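3.2 Tableware and Food Items

The place setting was kept deliberately small. Each layout used one plate and one mug, with toy food or similarly sized soft-looking objects placed on the open table. Riquelme and Egan had argued in an earlier pilot that crowded settings make placement errors hard to attribute, and we followed their advice. The tableware was bought as the Bomstead picnic set, from which we kept the lavender plate and the teal mug. Both are plastic and plain in color, and both contrast well with a white table.

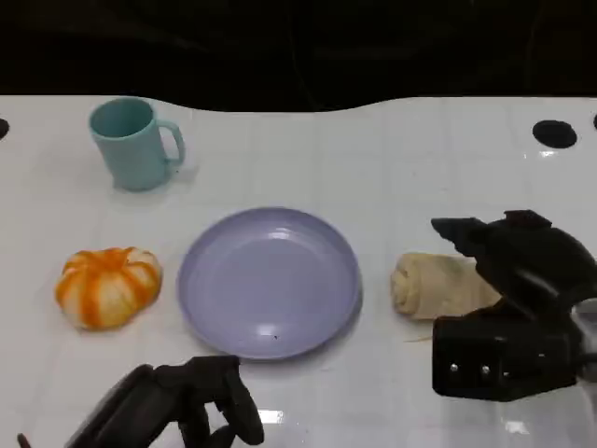
Layouts were defined relative to the plate, which served as the origin. The mug position was specified by its base and by the direction of its handle. An item counted as "beside" the plate when a strip of tabletop separated it from the rim, and as "on" the plate when it rested wholly inside the rim. Items touching the rim from outside were coded separately – these cases were rare in the pilot but caused most of the disagreement between coders.

The two food-area items differ mainly in outline. The pumpkin is squat and rounded, with orange stripes over white, and has no obvious long axis. The bread is elongated and lumpy, so its orientation must be recorded as well as its position.

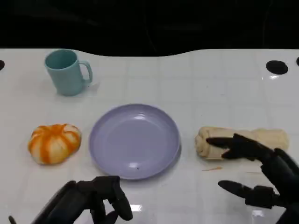 Figure 2. Layout with the mug behind and to the left of the plate, the striped pumpkin at left, and the bread lying horizontally at right. The plate holds no food item.

Orientation of the bread was coded as horizontal, vertical or oblique with respect to the near side of the table. The pumpkin received a position code only. In total, 1,743 layouts were coded under this scheme, of which 400 were coded a second time by Egan without access to the first set of labels. Small marks and crumbs of material on the table or plate were ignored in coding and were not treated as items.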